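Questions we receive often about renting a bench at Vamwood, the shared workshop in Gernstead. Please read this page before you write to us, maybe your answer is already in it.

## Joining and paying

**Who can rent a bench?**

Any person older than 18 who has done the safety hour. You do not need to have a company. Many of our members repair chairs or build small electronics in the evening, and a few make their living from it.

**How much does it cost?**

A fixed bench costs $342 per month. In this price are included electricity, heating, one locker and the use of the common tools. The deposit is one month, and we return it after you give back the key and the locker is empty.

**Can I pay only for some days?**

Yes, there is a day pass for $19. It is valid from 8 a.m. until 9 p.m. With a day pass you cannot leave your work overnight, also not under the bench.

**What is the notice period?**

One full month. If you tell us in the middle of February, you pay until the end of March. We know that some people find this strict, but the waiting list moves slowly and we need the time.

## The building

**How big is it?**

The hall has 4,000 square feet and 42 benches, on one floor. The wood area has its own door and its own dust extraction. Please keep this door closed even when you only go out for a minute.

**Where do I park?**

Behind the building, on the side of the Sánchez bakery. The first row belongs to the bakery until noon. If you park there in the morning, they will call us, and we will come to look for you.

**Is there an elevator or a ramp?**

There is a ramp at the back entrance. The front entrance has three steps. The back door opens with the same key.

**Can I receive packages?**

Small packages, yes. Write your bench number after your name. For a pallet you must ask us first, and you must be present when the truck arrives. We do not sign for pallets.

## Tools and materials

**Which tools are common?**

Everything with a green sticker. Tools without a sticker belong to a member, so ask before you take one. The band saw and the lathe need an extra introduction, which we give on the first evening of each month at 6 p.m.

**May I use the Billov drill press for metal?**

Yes, for aluminum and mild steel. Use the clamp, not your hand, and clean the chips with the brush. Stainless steel is not allowed on this machine. We had to change the belt two times already.

**Can I bring my own machine?**

Normally yes, if it runs on a standard outlet and stands on your bench or inside your floor marking. Tell us the weight and the power before you bring it. Bigger machines need a place near the wall, and at the moment these places are all taken. 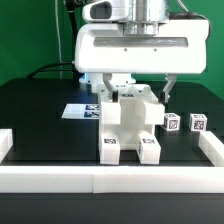 **What about paint and glue?**

Water-based products are fine at the bench. Spray paint is only for the booth, with the fan on. Rags with oil go in the metal can with the lid, never in the normal trash.

## Other

**Can I bring a visitor?**

One visitor at a time, and you stay with this person. Visitors may look but may not operate machines. Children under 12 cannot enter the wood area.

**Is my property insured?**

No. Our insurance covers the building and the common tools. For your own things you need your own policy, and many members simply extend the one they have for their home.

**I lost my key. What now?**

Write to the office the same day. A new key costs $19 and is normally ready the next morning.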